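Learning to pour, badly, with somebody else's arms

Posted Mar 31, 2018 in Workshop, Robots

I have been grinning since I got home and my shoulders ache, so this will be a long one. Get a tea.

Regular readers will remember me moaning last month that I had written so much about teaching robots by hand and done so little of it. Well, Faith Langat read the moan and wrote to say that if I could get myself over to Vetetbridge she would put me in the driving seat for as long as I could stand. She runs the two-armed setup at Lelel (upstairs, past the bicycle shop, mind the step) and has been collecting pouring demonstrations there since the winter. I was on the train before I had properly answered her.

The job sounds like nothing at all. Pick up a bottle, tip some water into a cup, put the bottle back. You do it half asleep. But you do it with a wrist that has been practising all your life, with skin on your fingers, and with a very good idea of how heavy the bottle is the moment you lift it. Take all of that away, put a pair of handles between you and the work, and suddenly you are a toddler again. I loved it.

For anyone who hasn't seen this kind of rig, you stand behind a pair of small leader arms and move them about, and the big arms copy you. Squeeze the trigger and the gripper closes. Everything gets saved as you go: the joint positions, the gripper opening and the pictures from the cameras. Do it enough times and you have something a program can learn from. There is no code to write while you're doing it, and I think that is the part I find so exciting. All you are doing is the job, over and over, as well as you can.

Faith let me spend a while just waving before she gave me anything to hold. I recommend this to anyone who gets the chance. I did big slow circles, then small ones, then touched the two grippers together very gently, which made me feel like a surgeon. Then I tried to do it quickly and felt like a man in oven gloves.

She has a rule about the opening position, and it took me ages to see why it matters. Before every go, both arms come back to the same place, with the grippers open. If you start from wherever you happened to finish, the recordings all begin differently, and the learner has to work out which of those differences mean something. I kept drifting. She kept saying "home" in a very patient voice. 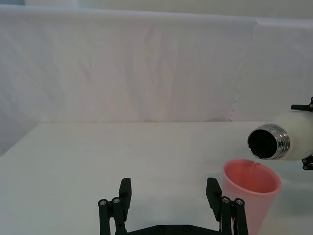 The real trouble with pouring is that so much of it happens in a very small angle. For most of the tilt, nothing comes out. You turn your wrist and turn it some more, and you start to think you've got the whole thing wrong, and then you go one hair further and there's water. On my first proper try I panicked at that point and snatched the arm upright, so I had a lovely recording of somebody almost pouring a drink. Faith kept it. She likes to have the failures in their own folder, marked as failures, and told me that the folder had plenty of company for me in it.

What helped was slowing right down before the water came. I had been rushing the early part and creeping through the late part, and the change of speed halfway was making me wobble. Faith pours at one speed the whole way through, and it's gorgeous to watch, like someone decorating a cake. When I copied her, my hands stopped shaking. She also told me to look at the lip of the bottle and forget the cup once I was over it. I'd been flicking my eyes between the two and moving my hand every time I did.

We did 12 goes in the first session, then stopped to stretch. I got 3 that she was happy to call good. I was thrilled with that! By the end of the second session I had done 18 more and 13 of them were keepers, so there's a learning curve in me as well as in the machine.

A word about grip. You can't feel the bottle through the handles on this rig, so you are closing on it by eye and by trust. My habit was to squeeze as if my life depended on it, all the way, every time. There's a limit set on the force so nothing gets crushed, but hard squeezing has another cost: if the fingers aren't lined up when they close, the bottle twists to suit them, and then it is leaning before you have lifted it at all. Much better to bring the gripper in level, get the fingers either side, check, and then close gently. Check again. Then lift.

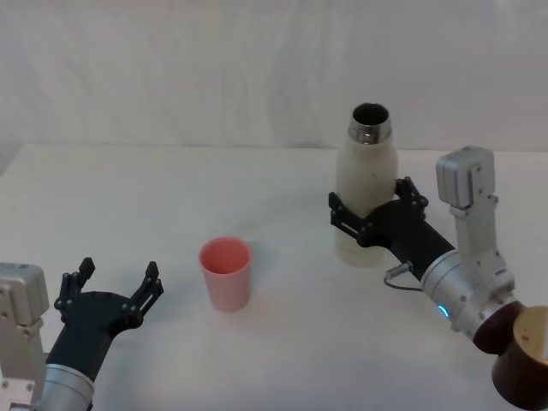 Photo: Lelel, Vetetbridge

I asked Faith what she does about the arm that isn't holding anything, as I'd been ignoring mine completely. When I looked back at one of my recordings it was sagging slowly throughout the pour, for no better reason than that my own left arm was getting tired. A person watching would never care. A learner might well decide that letting your left arm sink is an important part of serving a drink. So now I'm careful with it. I put it somewhere sensible and keep it there, and if I want a rest I wait until the recording has been stopped.

This is what I keep coming back to, sitting here with a heat pack on my neck. Showing a robot something is a wonderful way of finding out how you do it yourself. I had no idea that I hesitate before I let go of things. I do though, every single time, a little pause with the fingers closed, as if asking permission. It's there in all my recordings. Faith could pick mine out from hers with the names hidden, and she says she can tell Waweru's too (he does the evening sessions and finishes each one with a tiny backwards flick, like a waiter).

She's in two minds over whether that's a good thing. If everybody pours in exactly the same way, the learner gets a nice clear message, but it may get lost the first time the bottle is a hand's width away from where it expected. If everybody pours in their own way, there's more variety to draw on and also more muddle. Her plan is to mix people but ask all of us for the same order of steps. I'd have thought the steps were obvious, but we talked for the whole of lunch about whether you should hold still over the cup before tilting, or tilt on the way in. I was for tilting on the way in, as that's how I do it at the sink. I now think I was wrong. Holding still first gives you a moment to fix your aim, and my aim needs fixing.

Some notes, mostly for me, for next time:

Lower the handles before starting. I had them set for Waweru, who is tall, and that's where the shoulders went.

Breathe out during the tilt. Sounds daft, works a treat.

Don't talk while recording. I narrate when I'm nervous, and I slow down when I'm searching for a word.

Put the bottle down as carefully as you picked it up. I was treating the pour as the end of the job and then plonking the bottle back any old how. The putting down is in the recording too, and it's going to be learned just as faithfully as the rest.

Bring a better sandwich.

I also had a quick go at hand guiding, where you take hold of the arm itself and push it through the motion. They have an older arm in the corner for this. It's lovely and direct, and for reaching and placing I think I preferred it. For pouring I found I was leaning on the arm at the very moment I wanted to be light, and of course you are standing right where the cameras want to look. Faith uses it for teaching newcomers what the joints can and can't do, and then moves them over to the handles. Very sensible. I wish I'd done it in that order, as I spent a good part of the morning asking an elbow to go somewhere elbows don't go.

The training run on this batch starts in April and I've been promised a look at whatever comes out. I've asked to see the bad attempts as well as the good ones, partly out of interest and partly to see whether it has picked up my pause. If it stops and has a little think before letting go of the bottle, I'm going to be unbearably proud.

Someone in the comments on the last post asked whether the Tukberg handles are any better than the home-made sort. I haven't tried them yet, so I can't tell you, but Faith has a pair on loan next month and I've put my name down. If you've used them, do write in, especially if you have small hands – mine only just reach the trigger on the ones at Lelel, and by the afternoon I was using two fingers.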